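Kitchen and Dry Store Inspection, Urnum Street shared kitchen
Mon 5 February
Form 838, to be kept in the blue folder until November

Marks used: OK / FIX / ASK. Please write the comment also when the mark is OK, it helps the next person.

1. Floor and walkways
Mats flat, no spills, nothing stored in front of the back door.
FIX. The mat at the sink is curling on one corner. I turned it over for now but a new one should be ordered.

2. Electrical
Cords not damaged, nothing plugged in beside the sink, power board off the floor.
OK. The kettle cord was changed already and the tag is current.

3. Fridge and freezer
Fridge 5 degrees or colder, seals clean, raw meat on the bottom shelf.
OK. Fridge shows 3 degrees. Seal of the freezer has some crumbs, I wiped it.

4. Dry store shelves
Heavy items below shoulder height, shelf pins all in place.
FIX. The Nuratmont flour bags were again on the top shelf. Each one is heavy and a person must reach over the head for it. I moved them to the bottom, please leave them there.

5. Small containers with lids
Lid sits level all around, no chips on the rim, label with content and date.
ASK. Most are fine. Two of the tall Dremar jars have a lid which turns and turns but does not become tight. Can we use them for tea towels pegs only, or must they go in the rubbish? Also the labels in pencil are fading, please use the marker.

6. Work surfaces
Wiped down, no cracks, sharp tools not left lying.
OK. The white tabletop is in good condition. Keep the short containers away from the side of the table, they are easy to knock with an elbow.

7. Cleaning products
Away from food, original bottles, cupboard latched.
FIX. The latch closes only if you lift the door a little. One spray bottle had no name on it, so I emptied it and rinsed it.

8. Fire blanket and extinguisher
Visible, reachable, tag punched.
OK. The Tambunan calendar was hanging over the blanket, I have moved it to the other wall.

Items still open from last time: tap washer at the small sink, bulb in the pantry.

Next check: same list, please start with items 4 and 7. 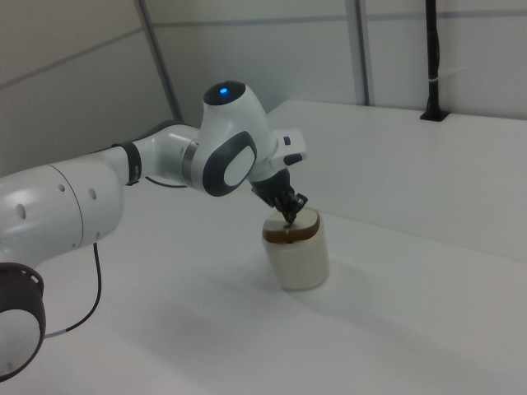

Item 5, short off-white container with brown lid, on the white tabletop.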